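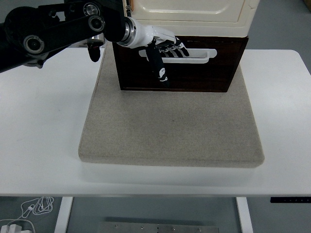 Small cabinet on a white table.

Club history: the 1924 boxing register

Snædís Mikkelsen has finished indexing the Davitley Boxing Club register, which runs to 168 pages and lists 2,181 bouts. Weights are given in pounds. Where a fighter used a ring name, both names are indexed – Oláh, for instance, appears under 3 spellings.

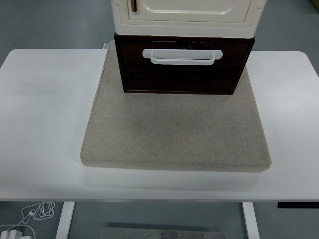

Storage unit with a white drawer pull.

Decisions on points are marked P and stoppages S. The October entries are water-stained, and several results

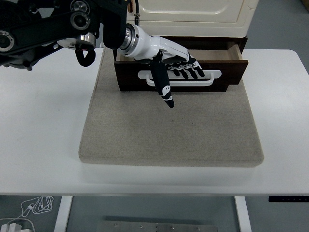
have been taken from the printed fight cards instead. Corrections are welcome until Feb 29, 2024.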